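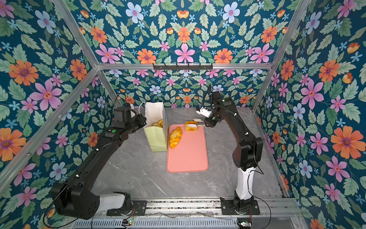
Pre-purchase inspection: two-arm bread packing cell
Niltari, bakery line planning
Friday, April 10, 2026

1. Arm mounting plates: PASS
Both sit on the front aluminum rail. I love this layout, and it leaves the tabletop free for the board and the bag. Ask Vuvcombe for the bolt torque figures before we order.

2. Cables: FIX BEFORE ORDER
One thin cable runs from the left arm across the table. Price a clip or channel to keep it off the work surface. The coils over the wrists need slack checked at full reach (5 minutes per arm).

3. Exposed electronics: FIX BEFORE ORDER
Open boards near the vent grille, right where crumbs will go. Covers quoted at $20 each, so put in 6 and keep the extras as spares!

4. Gripper fingers: OPEN
The small cut pieces are just the job we want this for. Still need the food-contact paperwork for the fingers. Carrasco has asked for it too.

5. Board and bag: PASS
Rope-handle bags are fine to plan around. Add a spare cutting board to the budget, same size, rounded corners again please.

6. Guarding and emergency stop: OPEN
Not tested yet. No sign-off without it, however much we like the rest.

Budget note: Grukton quotes $928 for the guarding kit, shipping included. Hold that line until item 6 is closed. Next budget round is November, and I would really like to see this one in it.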